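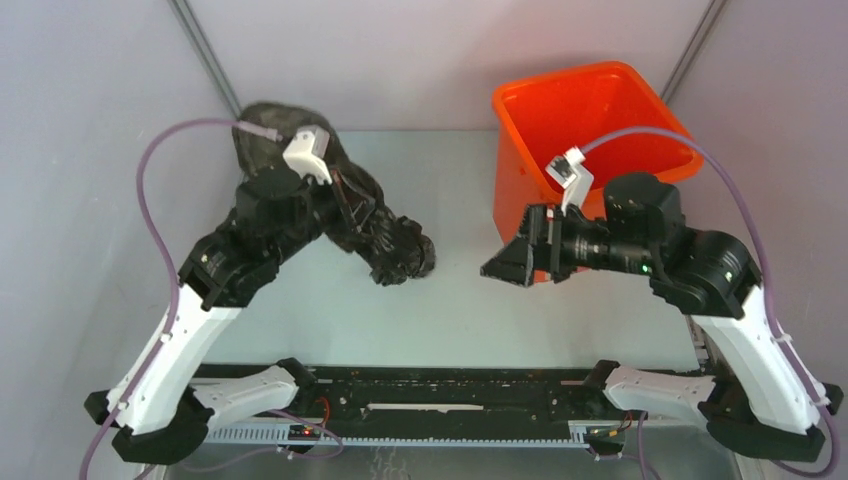 Goltine Working Group on Household and Shop-Floor Handling
Minutes of the September meeting

Reading time: 3 min | 4 comments | 41 shares

Present: Goltine (chair and minutes), Clascombe, Lollow. Apologies: none received.

1. Minutes of the previous meeting

Accepted with one correction. In item 3, "cycle time" should read "time per garment, including regrasp."

2. Readiness of laundry tasks

Clascombe presented its review of two-arm fabric handling. The task was divided into pickup from a flat surface, transfer between grippers, and release into a bin. Pickup was rated usable for single items. Transfer was rated unreliable for dark, crumpled fabric, where depth readings inside the folds are poor and the second gripper often has no clear edge to take hold of. Release was rated usable when the bin position is fixed.

Lollow asked whether bin loading should count as a chore at all, as a customer would expect sorted and folded output. The meeting agreed to score bin loading and folding separately. Folding remains at "not ready."

3. Mai trial

The Mai controller completed a run of 900 attempts at placing one garment in a bin. Results were recorded by garment type. Towels and flat cloths gave the fewest failures. Knotted or bunched items gave the most, mainly through the fabric hanging over the rim after release. Clascombe considers an item over the rim a failure. Goltine had scored the first 50 attempts as partial successes. These will be rescored before the figures are circulated.

Failures requiring a person to reach into the cell are to be logged as interventions, with the time taken. The current log gives a count only.

4. Shop-floor tasks

Lollow reported on sorting shop rags and loading small parts into totes. Rags behave much like household laundry and the same limits apply. Rigid parts are closer to deployment, provided they arrive separated. Mixed totes were not tested.

Lollow's view is that a machine needing one attendant per cell saves no labor at present. Clascombe disagreed in the case of night shifts, where the attendant could cover 4 cells. No data was available on either side. Item carried forward.

5. Hardware

Cable routing at the wrist was discussed. Slack must allow full rotation without the loop crossing the bin opening during release. Clascombe will circulate a clip spacing drawing. Gripper finger wear is to be checked at each calibration and entered on the maintenance sheet.

6. Actions

Goltine: rescore the first 50 Mai attempts under the rim rule.
Goltine: add intervention time to the log.
Clascombe: circulate the clip spacing drawing.
Clascombe and Lollow: agree on a method for measuring attendant time.
Lollow: draft a mixed-tote test.

7. Other business

Lollow asked that the readiness table show the date of the last test beside each rating. Agreed.

The meeting closed at 4:41 p.m.

This site uses cookies to remember your settings. Accept | Manage preferences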